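March, late, tea gone cold again

Garage was freezing tonight, so I hauled the laptop in to the kitchen table and worked on the arm from there. Isla Grimshaw had sent me her new settings for the simulator – the real Tular is still in bits on the bench waiting for its shoulder bearing – and I wanted to see the thing move, even if it's only on a screen!

Got it loading after 3 tries. I'd typed the table height wrong, of course. Then I spent ages fussing with the bowl, which I'd set at 40 grams and then changed my mind about (the one in our cupboard is heavier, I went and weighed it).

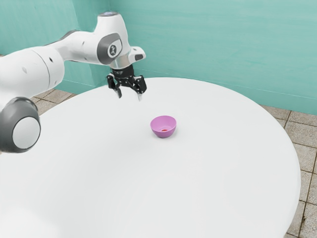
Anyway, the reach numbers. Lachlan swears 700 millimeters is plenty for the bench at the workshop, and I keep getting 498 once the wrist has to point straight down. That's a big difference! I went over it twice and I think he's measuring with the arm stretched out flat, which is no use at all for picking stuff up. Wrote him a long message and then cut it down to something friendlier.

Must ask Hannelore if she still has the spare cable. Also need more zip ties, and to call Lockyer about that bearing before lunch. Bed now – my eyes are killing me.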